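**Séance 3 — Le motif imprimé dans le textile de maison**

Rappel de la séance précédente : un motif n'est pas un dessin. Un dessin s'arrête quand son auteur est fatigué, un motif continue jusqu'au bout du rouleau. Ceux qui ont rendu un « motif » sans raccord reliront leurs notes, s'ils en ont pris.

### 1. Le rapport

On appelle *rapport* la plus petite unité qui, répétée, reconstitue l'ensemble de la surface. Trois montages à connaître :

- **raccord droit** : l'unité se répète côte à côte et de haut en bas ; solide, lisible, un peu scolaire ;
- **raccord sauté** : chaque colonne est décalée d'une demi-hauteur, ce qui casse les alignements ;
- **raccord en miroir** : à employer avec retenue, l'œil y cherche vite des visages.

Le défaut classique s'appelle la *barre* : une ligne involontaire qui apparaît dès qu'on recule. Elle est invisible à l'écran et parfaitement nette sur les rideaux de la cliente. On accroche donc toujours l'essai au mur avant de se féliciter.

### 2. Semis, grille, motif placé

Le *semis* disperse de petits éléments sur un fond. La *grille* les range. Le *motif placé* occupe un endroit précis et réclame d'être regardé — c'est le cas des monogrammes, des médaillons et de toute la faune forestière que l'édition textile nous livre à l'approche de décembre.

Les difficultés commencent quand on superpose. Nappe, chemin de table, serviettes : chacun a été dessiné par quelqu'un qui pensait être seul.

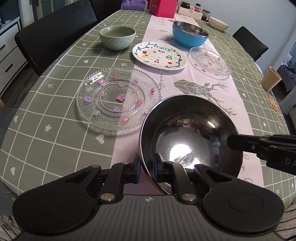

*Fig. 1. Nappe vert sauge à grille blanche et petits éléments (cœurs, fleurs, flèches) ; chemin rose pâle à tête de cerf géométrique et lettrage gris.*

Remarquez l'échelle. Le petit et le grand cohabitent mieux que deux moyens, qui se disputent comme des voisins de palier. La règle vaut aussi pour la couleur : des teintes rabattues pardonnent beaucoup, y compris ce qu'on n'aurait pas dû leur demander.

### 3. Étude de cas : la collection Drallurville

La maison Brukdale a sorti cette collection en 87 références. Le coloris « Judcombe », un beige que le catalogue qualifie d'audacieux, s'est vendu à 3 403 mètres. Le seul dessin réellement inventif, un semis de fougères en raccord sauté, a plafonné à 500. On peut en conclure ce qu'on veut sur le goût du public ; le service commercial, lui, a commandé d'autres beiges.

À retenir pour l'examen : la différence entre *coloris* (une déclinaison de couleurs) et *dessin* (ce qu'on décline). Les confondre coûte des points chaque année.

### Pour la prochaine fois

Composer un semis en raccord sauté, deux couleurs au maximum, fond compris. Format A3, papier, pas d'écran. Lire le chapitre « Fonds et réserves » du manuel Ruddock — il est court, mal illustré et tombe régulièrement à l'examen.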